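Open Day at the Flarkeck Recycling Depot

The bus out to Flarkeck leaves every 50 minutes, unless it has seen you coming. I arrived halfway through the welcome speech, which suited me, and was handed a fluoro vest in a size that would have fitted the bus.

Our guide was Kittipong Ratanaporn, who has worked there long enough to have favourite skips. He took us past the whitegoods, the mattresses and a mountain of garden hose, then across the yard to the weighbridge, where visitors could be weighed as a group. We came to 1,707 kilos. I blame the sausage sizzle, although it hadn't started yet.

Electronics has its own shed. People bring in computers by the bootload, usually with the power cord wrapped around them in a bow, and the shed gets its busiest stretch in December when the new ones turn up under the tree.
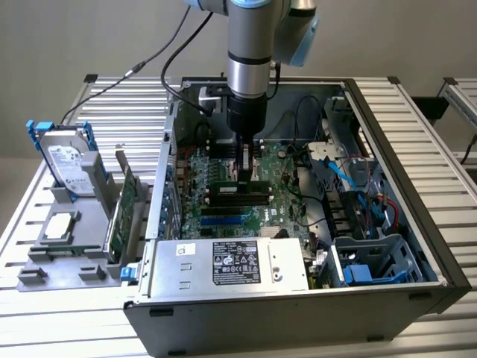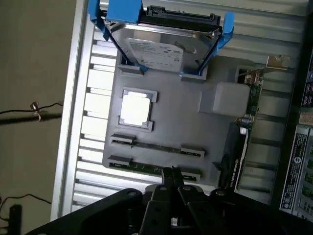

Do you have to take the hard drive out before dropping off a computer? Leave it in if you like, but copy your photos first and wipe the thing, because once it's over the counter you won't be getting it back.

The tip shop was the real draw. I went in for a look and came out with a fondue set, 25 cents' worth of coat hangers and a framed print of a horse. Wichai Srisuk on the till said the horse had been returned twice - he didn't say why, and wrapped it very quickly.

Sausages were at noon. Onion was extra. The bus home was early, so I missed it, and the horse and I had a good long sit at the stop.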